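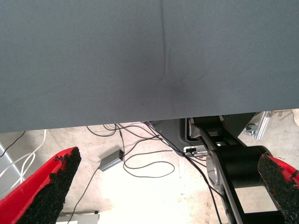

The first thing I learned about teaching a robot is that my elbows are in the wrong place. I'm six feet tall and I was folded over a pair of handles like a man trying to read the bottom shelf at the library, and the arm on the floor was copying every bit of my bad posture, as far as its joints would let it. "Drop your shoulders," somebody called from across the shop. I dropped my shoulders. The arm sagged about an inch and clicked its fingers together on nothing at all.

I'd driven up to Pudov in January because a reader wrote in to tell me the old Oltex gearbox shop had started training its own machines. I assumed that meant programmers. I pictured a glass room and a lot of coffee. What I found was a bunch of people who have spent their working lives putting gears on plates, and who now spend part of each shift doing it by remote, over and over, with a recorder running (there's plenty of coffee, I'll give myself that one).

The setup comes in two halves. You sit or stand at the first half, which is a pair of light arms with handles, and you squeeze the handles to close the fingers. The second half does whatever you do. A small camera rides along at each wrist, so what you see on your monitor is the work from just behind the fingertips, which is a very odd place to look at anything from. For the first ten minutes I kept leaning sideways to see around a finger. It doesn't help! The camera doesn't lean with you unless you tell the whole wrist to go.

Every run from start to finish gets saved as an episode. Do a few hundred and a program called Pleltex chews on them overnight and tries to work out what all those runs have in common. Then in the morning they turn it loose and everyone stands around holding a mug to see what it picked up. Some mornings it has learned the job. One morning, I was told, it had learned to wait a second and a half before every grab, and it took them most of a day to figure out that the person who recorded the runs liked to take a breath first.

I love that story and I've told it to everyone I know.

My task was gears. A finger on each side, squeeze, lift, bring the thing over to a plate. By hand I could do it while talking on the phone. By remote it took me so long the first time that my instructor went off and came back with half a sandwich. You can't feel anything through those handles, or you couldn't through the ones I had, so all the stuff your fingertips would normally be telling you has to come in through your eyes. Is it gripped or just leaning there? Am I squeezing hard enough? You learn to look at the pads. When the teeth sink into that rough black stuff a little, you've got it. When they don't, you're about to hear a small expensive noise.

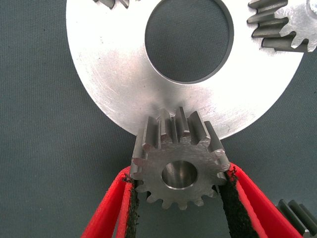 I asked why the pads were so beat up, and got a look. Steel teeth do that. They'd tried a smoother pad and the parts squirted out like watermelon seeds. The rough ones wear fast and shed crumbs on everything, but they hold, and when they get too ragged someone peels them off and glues on another set. The hard part, I was told, is that a worn pad grips differently from a fresh one, so the runs you recorded last week with good pads don't quite match what the robot is feeling its way through today. They've started recording with old pads on purpose. I thought that was pretty smart.

By lunch I'd done 24 episodes and they'd kept 2. I was a little hurt. I had, after all, gotten the gear where it was going in well over half of them, with some scenic detours. But the detours are the problem. If I wander off to the left, back up, bump the plate and then get it right, the robot doesn't know which part of that was the lesson. It just figures that's how gears are done. So you have to be tidy, and you have to be tidy in the same way as the person on the other shift, and this turns out to cause more arguments than anything else in the building. There's a left-side-first camp and a straight-down camp. I stayed out of it.

What they do want is mistakes of a certain kind. One set of runs, 292 of them, is nothing but recoveries: the gear starts off crooked in the grip, or a bit too low, or turned the wrong way, and you calmly fix it. Those are the runs the crew is proudest of, and I can see why. Anybody can place a gear that's sitting nicely. It's the crooked ones that eat your afternoon, and the people in that shop know all the ways a gear can be crooked because they've been swearing at them for years.

The pay question came up without my asking. Oltex gives a bump per shift for recording time, and a few folks told me flat out they'd rather have it in writing what happens to their job after the robot gets good. I'd want that too. Others were happy to be off the heavy plates, and one woman held up both wrists, which had matching scars from surgery, and said the robot could have the job with her blessing. I went home without a neat answer to that. A smaller shop down the road, Ng, tried the same thing and quit when its best assembler refused to record, and from what I hear everyone there is still speaking to each other, more or less.

I went back for a second day, mostly out of vanity. They put me on a lower stool, which fixed my elbows, and I quit leaning. The target for the week was roughly 400 clean episodes across both shifts, and I'd like it on the record that I contributed. My instructor played a couple of mine back on the monitor at double speed so we could watch the fingers close, lift, and swing over. I reached out with my own hand, without meaning to, and pinched at the air in time with it. She said everyone does that for the first month.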